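Budgeting for a benchtop gripper setup: tips before you order

Price the whole station first. The grippers are the line everyone looks at, and on our last order they came to less than half of the $1579 total. The remainder went to rails, clamps, cable and shipping.

Measure the table before choosing rails. Leave clearance at both sides for the operator's elbows.

Check the jaw opening against the thinnest item you plan to handle, then the widest. Spoon handles are a harder test than boxes. Ask the seller for the minimum grip thickness in writing. Motwood lists it; Ostano quotes it on request.

Buy hand-held units in pairs. Mixed models need separate spares, and jaw pads wear at different rates.

Set aside about 40 dollars for cable ties, sleeves and a spare lead. Route cables so they clear the wrist through its full turn.

Don't buy special test objects. Kitchen items cost little and cover most grips: a flat tray, a saucer, a cup, a spoon.

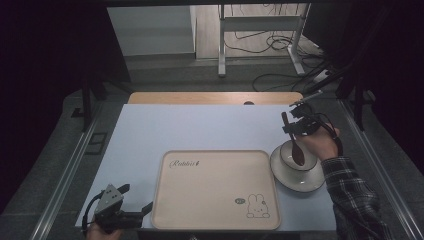
Spoon-and-cup work with a hand-held gripper; tray to the left.

Get the return terms before paying. A 70-day window is worth a slightly higher price if the table won't be ready until July.

Halina Chmielewska

Shares: 70 | Comments: 2

szewczyk_bench
Does the 1579 include tax? My quote from Noria came in without it.

pattyo
Agree on the cable money. I spent mine on a second clamp and regretted it.

This site uses cookies. Accept | Manage settings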